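Sorting and Tidying Tips from the Gilon Open Day

Posted May 17, 2024
By Reet Juška

Most of the tips on this page come from my own kitchen and the workbench in the back room. These ones come from an afternoon at the Gilon workshop in Lorham, which opened its doors to the public this spring. They build robot arms that pick up and put away small household things, and they were showing them at work on drawers, trays and bins. I went to look at the robots and came home with two pages of notes on organizers.

A robot has a hard time with anything that is badly put away. A person can dig through a drawer by feel. The arms at Gilon could not, and the staff had spent a long while working out which kinds of storage made the job easier. Much of that applies to people too, especially anyone with stiff hands or poor eyesight.

What was on show

There were three stations. The first had an arm sorting flatware into a drawer insert. The second was handling plastic organizer trays with divided pockets. The third was a shelf of jars and lids, and it drew the biggest crowd. Each station had someone standing by to answer questions. The woman at the second station had worked on the drawers at the Kustasen training kitchen before this, and she knew more about drawer liners than anyone I have met.

Visitors could put questions at any time, and after the talk we were allowed to rearrange the drawers ourselves and see how the arm coped. I put a whisk in with the spoons. It took four tries and then gave up.

Tips for drawers

Put a liner under any loose insert. Plastic trays slide when you push against them, and the arm was forever chasing one across a bare counter. Rubber mesh is the cheapest fix. Felt works too if the drawer stays dry. Cut the liner a finger's width smaller than the drawer so the edges do not curl up.

Face all handles the same way. This sounds fussy, but it makes a difference every time you open the drawer. Handles toward you for things you grab, such as spatulas and peelers. Knives belong in a block or an in-drawer rack with the blades covered.

Leave one compartment empty. Every drawer gets something new sooner or later, and if there is no room for it, it ends up lying across the top of everything else.

Do not stack flatware higher than the divider. Once forks spill over into the spoon side, the divider is doing nothing. Take out the extras and keep them in a box for company.

Pull the drawer all the way out when you clean it. Crumbs collect in the back corners, and the runners get sticky. Wipe the runners with a barely damp cloth and let them dry before you slide the drawer back.

Tips for small parts

Sort by what you do with a thing before you sort by size. Picture hooks, small nails and wire go together because you need them together. I had mine sorted by length for years, and hanging one picture meant opening four boxes.

Pick light-colored trays for dark parts, and dark trays for light ones. Black screws in a black box are no fun under a weak bulb. The staff said the same was true for the cameras on the arms.

Shallow beats deep. If you have to put your whole hand in to reach the bottom, the pocket is too deep for washers and thumbtacks. A sloped floor is handy, as you can slide the piece up the side with one fingertip.

Label the front edge and the lid. Labels on lids alone are useless when the lids are off. Masking tape and a laundry marker hold up better than the printed stickers I tried first.

Keep a magnet on a string near the bench. Drag it over the floor after any job with screws or tacks. Put a plastic bag over the magnet first, then turn the bag inside out and everything drops off clean.

Tips for trays and organizers

The second station is where I stayed the longest. The arm worked with trays that had thin upright dividers, and the trick is where you take hold.

Lift an empty tray by a wall if you like, but always lift a full one from underneath with both hands. Thin dividers flex. A tray full of beads or screws can twist in the middle and tip its contents into the next pocket.

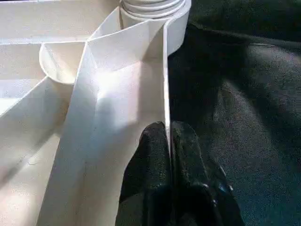

The gripper at the edge of a divider, Gilon open day.

Look for a rounded lip along the top of the walls. A rolled edge is kinder to the fingers than a raw one, and it is easier to wipe. Run your thumb along the walls in the store before you buy.

Set the tray on cloth when you are sorting. An old towel or a piece of blanket keeps it from skating around, and small pieces that fall out stay where they land. On a bare table they bounce and roll.

Wash plastic trays in warm water with dish soap. Skip the dishwasher unless the tray is marked safe for it, as thin walls can warp. Use an old toothbrush where the dividers meet. For gray scuffs, a paste of baking soda and water takes off most marks. Rub gently, rinse, and stand the tray on end to dry.

Odd-shaped compartments are fine for odd-shaped things. Wedge-shaped pockets waste space if you fill them with little boxes, but they suit string, clips, rubber bands and cookie cutters. Put the things you use most in the wide end.

Tips for jars and lids

Store lids on edge, like files. A dish rack from a thrift store does the job. The arm at the third station could pull out a standing lid much more easily than one from a pile, and so can I.

Wipe the threads before you close a jar of anything sticky. Honey and jam dry hard, and then the lid needs hot water to come off.

For a stuck lid, wrap a wide rubber band around it and turn. If that does not work, hold the lid under the hot tap for a minute and try again with a dry towel.

If you go

The next open day is planned for February. The building is on the Vītola side of the rail yard, and the entrance is around the back, past the loading dock. Parking is tight, so the bus is the better choice. Children are welcome but have to stay behind the yellow tape while the arms are moving. Wear shoes with closed toes or they will not let you past the front table.

Bring a drawer insert or small organizer from home if you have one that gives you trouble. They had a table set aside for these, and the staff were glad to suggest a better layout. Mine was a deep sewing box, and the advice was to split it into two shallow ones – one for thread and one for everything else. I did that the next morning. The buttons have gone into a muffin tin for now, until I find a tray that fits the shelf.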